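Shared Kitchen Room at Bridholm: Frequently Asked Questions

Last updated 2025-10-12

Who can use the kitchen room?
Anyone with a desk or a room on the same floor. You don't need to book. Visitors are welcome as long as the person they are visiting is with them.

What goes in the refrigerator and what goes in the basket?
Anything with a "keep refrigerated" label goes in the refrigerator. So do opened jars, milk, cut fruit and leftovers. The basket on the desk is for whole fruit that keeps at room temperature: apples, oranges, bananas, peaches in season. Bread and crackers stay at your own desk.

Is the fruit free?
Yes. Fruit in the yellow basket is for everyone. If you bring your own and want to keep it, don't put it there. The delivery from Mallari comes once a week and is usually gone before the next one, so take one piece at a time.

Why is the basket the kind with holes?
Fruit keeps better with air around it. We used a glass bowl until June, and the pieces at the bottom went soft first. The basket can also be rinsed in the sink with the fruit still in it.

Where does the basket go?
On the white desk, at the end nearest the refrigerator. Please put it back there after wiping down. The rest of the desktop is for eating and for setting things down while you look through the shelves.
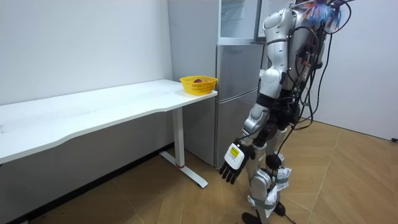

Touran Shokri wrote to ask whether the basket could move to the far end, as the fruit might ripen too fast close to a refrigerator that gives off heat. We tried the other end for 9 days and saw no difference, and people kept leaving fruit on the bare desk out of habit. It stays where it is for now. If you find fruit going soft early, tell us and we will look at it again.

How long can I leave food in the refrigerator?
Six days, counting from the date on your label. Labels and a pen are in the drawer by the sink. Food with no label is thrown out at the next cleaning, container included.

Can I put hot food straight in?
Let it cool first, but don't leave it out for more than two hours. Use a shallow container if you have one.

How do I clean the desk?
Damp cloth, a drop of dish soap, then a dry cloth. No scouring pads and no bleach. The Venley spray under the sink is fine for sticky spots. Wipe the foot bar too if you spill something, as drips collect there.

Can I work at the desk?
For a short while, outside lunch hours. Keep laptops away from open drinks.

Who do I tell if the refrigerator is not cold?
Call the Bahrami service desk at extension 100. Keep the doors shut until someone has checked it.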